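Home | Kitchen | Laundry | Small Repairs | Contact

Sort the cutlery box on a bed, and not on the counter 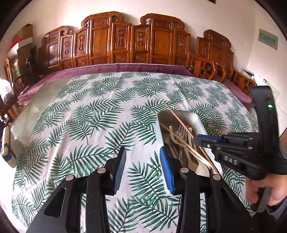
Fork, a chopstick and wooden sticks together in one metal tray, on the palm leaf bedspread.

By Ratih Yeoh
24th November

Our kitchen counter is small, so when I want to sort the cutlery I carry everything to the bedroom. A bed is wide and soft, and a fork that falls there makes no noise and gets no scratch. My neighbor Nadhirah Wattimena taught me this in May and I do it still.

First put a clean sheet of plastic on the mattress, if you have one. Wash and dry all the pieces before you bring them. Bamboo which is a little wet inside will smell after few days in a closed drawer.

Take the long things out first. A cooking chopstick is often longer than the tray, and it makes the tray tip over to one side. I keep mine in a tall jar near the stove. Forks can stay in the metal tray, with the tines all in the same direction.

Thin wooden sticks I look at one by one with the finger. If the surface feels rough, I rub it with fine sandpaper, grade 500, and then a drop of cooking oil. If there is a crack, I throw it away.

For the tray itself, warm water with 2 spoons of vinegar, leave it 5 minutes, then dry it with a cotton cloth. Do not put it back in the drawer until the corners are dry also.

3,861 shares | 5 comments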